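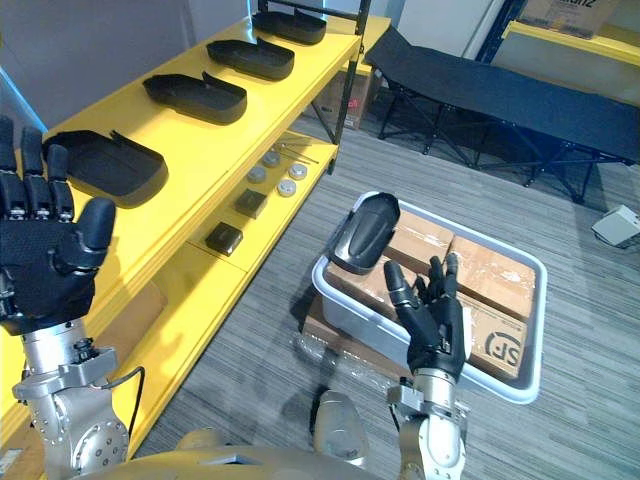 2018-09-28, hand comparison, continued

Left arm has the Brivon hand since this morning, right arm stays with the Gorura. Controller is the same for both, and the wrist mounts too. I wanted to finish the pick tests from the shelf before the weekend, but we came only to the second half of the list.

Part: the black shoe-shaped trays, from the yellow shelf into the gray tray on the floor. The trays are light and the rim is the only good place to hold them. In August we tried them with the old two-finger gripper and the rim slipped out sideways each time when the arm turned. With five fingers it is much better, but the approach must be slower.

Settings for today:
Finger current limit 238 mA, both hands
Grip closing time 314 ms (Gorura), Brivon left on its default
Log number 3966

Gorura: 9 picks in a row without a drop. Thumb goes inside the hollow, fingers outside on the rim. When the tray lies diagonal on the shelf, the index finger touches first and pushes the tray away a little. Theda thinks we should turn the wrist before we go down, not during. I agree, but then the elbow comes close to the front edge of the shelf, so the path must be calculated new.

Brivon: the thumb is stronger but it is slow to open. Two times the hand let go of the rim with the fingers and the tray stayed hanging on the thumb. I did not find a parameter for this in the manual. Ottmar will write to Bạch and ask, he has the contact there.

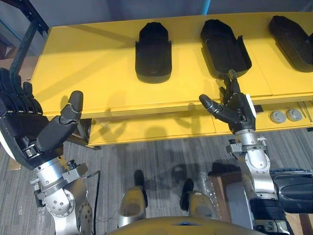

Right hand near the second tray, thumb of the left hand up.

Head camera: the shadows of the hands fall on the front of the shelf and the detection takes them for an edge sometimes. Black part, dark shadow, it is not easy. I changed the exposure by hand and it was better for the top shelf, worse for the lower one. The Furnasum software has a mask function for the own arms, but I think it does not cover shadows. To check.

Cable on the left arm: it makes a big loop. Please fix it with two more clips before somebody runs the full reach program.

Open for Monday:
- wrist rotation before descent, both hands
- Brivon thumb opening, wait for answer
- same picks with the hands exchanged left / right - otherwise we compare the arms also
- copy log 3966 to the shared drive (Theda)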